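Home > Kitchen & Utensils > Storage and Sorting

How do I stop my utensil tub from swallowing everything?

Posted by Slavica Radulović, 21 November 2025

I have inherited, along with a kitchen, my aunt's approach to storing utensils, which was to throw them all into one large metal tub and hope. It lives on the bottom shelf by the back door. It is far too deep, the sides slope, and whatever I put in slides to the middle and lies there in a heap like a very dull shipwreck.

I emptied it in July. There were 34 things in it, of which I could name 17. The rest were handles that had lost their heads, heads that had lost their handles, and a long thin rod which I have been told is for a roller blind. We have never had a roller blind.

What I need out of it most days is the slotted turner, and that is always underneath. I bought a Dinsa drawer divider, the sort that expands, and it expanded beautifully and then slid down the slope to join the others. I also tried standing things upright in jars inside the tub, so now I had jars lying down as well.

I can't hang anything on the wall (plaster, and rented from a man with opinions about plaster). The drawers are full. Is there a way of making a deep metal bin work for flat and long things, or should I give in? Also, the bottom is covered in scratches and cloudy patches that don't shift with washing-up liquid. Is that worth bothering with?

Teguh Saragih

I had the same trouble with a steel bin in a community kitchen, so I can be smug about it.

Sloping sides are the problem, more than depth. They are meant to bring things down to the bottom, and they do it whether you would like them to or not. Dividers that press outwards need straight walls to press on. Your Dinsa never stood a chance.

What worked for us was a false floor. Cut a board to fit the bin part of the way up, where the walls are still wide, and it wedges itself on the slope. Drill a finger hole at each end so you can lift it out. Flat things go on top of the board, one layer only, and whatever you hardly ever use goes underneath to think about what it's done.

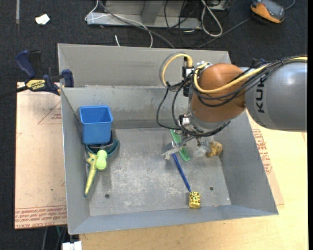

If your tub has a separate section at the back, even a shallow one, use that for the two or three things you reach for daily and be strict about it. Your slotted turner goes there and nothing may be put on top of it. Long thin things should all lie the same way. As soon as one goes in at a slant, the next one leans on it, and within a week you have your shipwreck again. Small round things (cutters, corks, anything that rolls) want a lidded box. Loose, they will always end up against the front wall under something heavier.

On the scratches: leave them. Scratches in bare metal are there for good unless you want to spend a weekend with abrasive paper making finer ones. The cloudy patches could be limescale, in which case white vinegar and warm water on a cloth, ten minutes, rinse, dry properly. If there are any holes in the bottom, put a tray under it first. I mention this as someone who has cleaned vinegar off a shelf of flour.

And throw out the roller blind rod.

Pomis

just get a drawer

Slavica Radulović

Thank you, Teguh. Pomis, I did say the drawers were full, but I appreciate the brevity.

The board is in. I used the back of an old bookshelf and it took me 2 goes, the first having been cut by eye. It wedges exactly as you said, and makes a noise like a gong when you drop a ladle on it. Vinegar took off most of the cloudiness on one side and did nothing at all to the other, so I suppose those are two different sorts of cloud.

I have kept the rod. I know. It is under the board with the other handles.

Zokska

Bit late but for anyone else reading, you don't need to cut wood. I used a plastic chopping board, trimmed with a bread knife, 100 times easier. It does bow in the middle if you put pans on it so don't put pans on it. Non-slip matting on top stops things sliding. I don't agree about keeping the back section for daily things as I can't reach the back of mine without kneeling, so mine has the cake stuff in it and the turner lives at the front.

Does anyone know if vinegar is all right on galvanised? Mine has gone a funny colour.

Teguh Saragih

It isn't, sorry. Galvanised is zinc and vinegar eats it. Rinse it well, dry it and stick to soap from now on. The funny colour is staying, I'm afraid.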